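Newsroom > Features > Interviews

About us Services Newsroom Careers Contact

Search this site Enter keyword Go

A place for everything: Ona Venckus on the workday belongings program at Endico

19 January 2026

When Endico moved its customer records staff into the Hunt building in December, the company gave up assigned desks. Employees now choose a workstation each morning and clear it before they leave. The change reduced the space the company rents, and it raised a question that the planning documents had treated in a single paragraph: where people would put their things.

Ona Venckus was appointed to answer it. As manager of workplace services, she is responsible for the storage, supplies and house rules of a building that serves 971 employees on three shifts. She spoke with the newsroom in her own office, a small room beside the mail counter that she shares with the evening supervisor.

"The furniture plan was very good," Ms. Venckus said. "It told us where every chair would go. It did not tell us what a person does with a coat, a lunch, a pair of indoor shoes and a photograph of the children. Those are small matters until you have to carry them up two flights of stairs every morning."

Her first step was to ask staff to record what they kept at their desks in the old building. The survey drew 1705 separate entries. Files and stationery made up less of the list than she had expected. Most entries were personal: hand cream, umbrellas, medication, spare socks, tea, phone chargers.
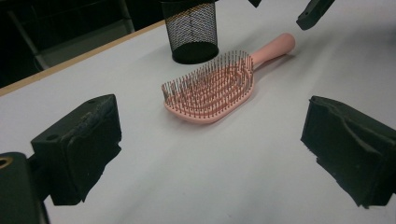
Grooming items formed a category of their own, and they proved the hardest to place in the rules. The former desk policy, written for the Lekow office, allowed "work materials only" and was seldom enforced. Ms. Venckus asked that the phrase be removed. "People come in by bicycle, or they come straight from a night with a sick child, and they want to be presentable when they meet a client," she said. "A pink hairbrush next to the pencil cup is part of how somebody gets ready for the day. I did not want a supervisor to feel obliged to say anything about it." The revised policy permits personal items on a desk during a shift and asks only that they be put away at the end of it.

Putting them away required lockers, and the supply of lockers was the subject of a long discussion with the building's owner. The original order was for one locker to every two employees. Ms. Venckus argued that a shared locker would soon be an unused one. After a trial on the second floor with 50 employees, the company agreed to provide individual lockers for all permanent staff. They were supplied by Istent and fitted before the move.

She is frank about what did not go well. The first lockers were too shallow for a winter coat on a hanger, and a number had to be exchanged. The labels faded. Staff on the late shift found that the desk trays they had been promised were often gone by the time they arrived, and they said so in writing.

"They were right to complain," she said. "We had counted trays for the building and had not counted them for the shift. I went up at the start of the late shift every day for two weeks, and I saw it for myself. We now hold a separate stock for them behind the mail counter."

Shared supplies are kept to a short list. Each workstation has a pencil cup, a notepad and a cleaning cloth. Anything further is drawn from the cabinet on each floor, which is restocked every morning. Ms. Venckus reviewed proposals to remove the pencil cups as well and declined them, on the ground that staff who take calls still write by hand. 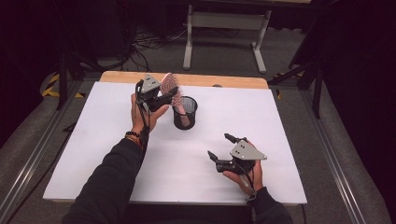 Lost property and next steps

Items left on a desk after closing are placed in a clear bag marked with the workstation number and held for 30 days at the mail counter. Owners may collect them without signing a form. Ms. Venckus removed the form in the second week, after noticing that employees preferred to abandon an item than to explain it.

Asked whether staff miss their own desks, she did not hesitate. "Many of them do, and I would not tell them they are wrong. Some had the same desk for 20 years. A locker does not replace that, and our letters to staff should not claim that it does."

A second survey will be sent to all employees this spring. It will cover locker size, noise near the cabinets and the request, raised by several teams, for a mirror and a shelf outside the second-floor washrooms. Ms. Venckus has already asked for a price on the shelf.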